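Tendau-Cuisine : jeu de démonstrations de manipulation à deux pinces

Fiche de données, version 5
Responsable : Kanini Magesa
Dernière révision : 26 janvier 2021

Résumé

Tendau-Cuisine rassemble des démonstrations humaines de rangement et de tri d'ustensiles, enregistrées en cuisine domestique avec des pinces tenues à la main. Le jeu sert à l'apprentissage par imitation de politiques bimanuelles. Il ne contient aucune trajectoire exécutée par un robot.

Contenu

Chaque épisode correspond à une tâche complète, de la position de départ au relâchement du dernier objet. Un épisode comprend :
- le flux vidéo de chaque pince, gauche et droite ;
- la pose de chaque pince dans le repère de la session ;
- l'ouverture des mors, normalisée entre 0 (fermé) et 1 (ouvert) ;
- une consigne en langue naturelle, en français et en anglais.

La version actuelle compte 55 sessions, réparties sur 7 cuisines. Une session regroupe environ 100 épisodes. Les épisodes interrompus sont conservés dans un dossier séparé (rejets/) et ne figurent pas dans l'index principal.

Protocole de collecte

L'opérateur tient une pince dans chaque main. Les ustensiles (baguettes, fourchettes, cuillères) sont pris un par un et déposés dans un récipient, ou retirés de celui-ci. Le plan de travail n'est pas dégagé avant l'enregistrement : bouteilles, appareils et torchons restent à leur place habituelle. Seule la zone de manipulation est préparée, avec un tapis imprimé ou uni selon la session.
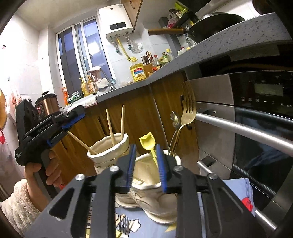 Les récipients à ouverture étroite ou irrégulière ont été privilégiés à partir de la version 4. Ils imposent une orientation précise de l'ustensile au moment du dépôt et produisent davantage de contacts entre objets. Les objets longs et fins restent la principale source d'échecs de prise ; ils sont surreprésentés volontairement dans la partition d'entraînement.

Annotation

Les débuts et fins de prise sont détectés à partir de l'ouverture des mors, puis corrigés à la main dans l'outil Jetari. Les consignes sont rédigées par l'opérateur et relues par une seconde personne. Le champ « qualite » prend les valeurs bon, acceptable ou rejet.

Partitions

Le découpage se fait par cuisine et non par épisode. Les cuisines « monisero » et « sitthichai » sont réservées au test. Ne pas les utiliser pour le réglage des hyperparamètres.

Limites connues

- Reflets sur les fenêtres, les façades vitrées et les ustensiles métalliques ; l'exposition n'est pas corrigée.
- Occultation fréquente de l'objet par les mors pendant la phase d'approche.
- Dérive de la pose sur les épisodes longs, surtout quand une pince passe devant l'autre.
- Aucune mesure d'effort. La force de serrage ne peut pas être déduite de l'ouverture seule.
- Mains et manches des opérateurs visibles dans une partie des vidéos.

Données personnelles

Les opérateurs ont donné leur accord écrit. Le son n'est pas enregistré. Les épisodes où un visage apparaît sont retirés avant publication. Toute demande de retrait doit indiquer l'identifiant de session.

Modifications

Version 5 : ajout des consignes en anglais, correction du décalage temporel entre pinces sur les sessions de juin.
Version 4 : nouveaux récipients, champ « qualite ».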